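Skollow wipe set: README and a long note about the gripper fault

Last edited 18 Apr 2025

Hi! You've found the Skollow folder, which holds our two-handed table wiping recordings. There are 537 episodes in it. Please read the fault part before you train on anything, I mean it.

What's in each episode
One wrist video per hand, the finger opening for each hand, and a text file with the task line ("wipe the screen", "fold the cloth", that kind of thing). Opening is stored from 0 (shut) to 100 (wide open).

What went wrong
In October we pushed a new build of Urby, our logging tool, and the left hand's opening value started to freeze. The video kept going, the fingers kept moving, and the number just sat there at whatever it had been (usually wide open, which looks perfectly normal if you only skim the plots). I skimmed the plots. The freezes last roughly 11 seconds and then the value jumps to the right one, and that jump is the nasty bit. When we replayed one of those episodes on the Zustance arm, the left fingers snapped shut in a single step and cracked a tablet screen. Nothing else got hurt, but my hand had been near there a minute earlier and I didn't love that.

What I did about it
Frozen stretches now have left_ok set to 0. I didn't fill in the missing values, so please drop them or estimate them from the video yourself. The replay script also refuses any jump bigger than 2 between steps. Leave that check on!

Checking by eye
Play the left video next to the opening plot. If the fingers move and the line stays flat, you've got a bad one.
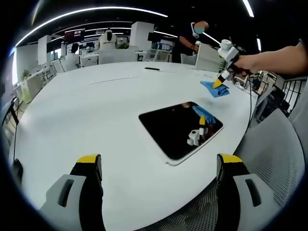
Grigaitė wrote back that the flag catches the freeze but misses the first few steps after it, and that she would throw those out too. I've tried it her way and the replays are smoother, so the next version will have a wider flag. Until then, trim them by hand.

Known leftovers
Right hand values look fine so far. Clocks between the two hands can drift a little in the longest episodes, still looking into that one.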